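I have been living with Fora, the simulated tabletop benchmark from the Laizer group, for most of a month now, and I've grown very fond of it, even on the evenings when it made my policy look foolish. The idea behind it is simple enough. You train a grasping policy on plain household objects, and then Fora changes the shapes, the surface patterns and the room around the robot, a little more with each of its 6 levels, so you can see where things start to slip.

My own policy did nicely on the first levels (I was quite proud, I'll admit!) and then fell apart once the patterns got busy. A goblet covered in bright numbered squares is a very different thing to a network than a plain one, even when the shape underneath hasn't changed a bit. I ran 417 trials in all, and 103 of the failures came from levels five and six. 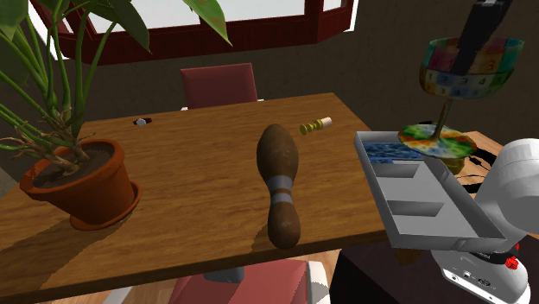

Arsalan Talpur wrote in to say that my numbers matched his until he trained with 20 random textures per object, and after that level five stopped being a problem for him, though level six still was. I tried it his way over the weekend and got much the same, so thank you, Arsalan.

My grumbles are small ones. The install notes are thin, the lighting settings are buried three menus deep, and I'd dearly love a way to rerun only the failed trials. Still, I'd recommend it warmly to any small lab, and I'm planning to try the mobile base version in August.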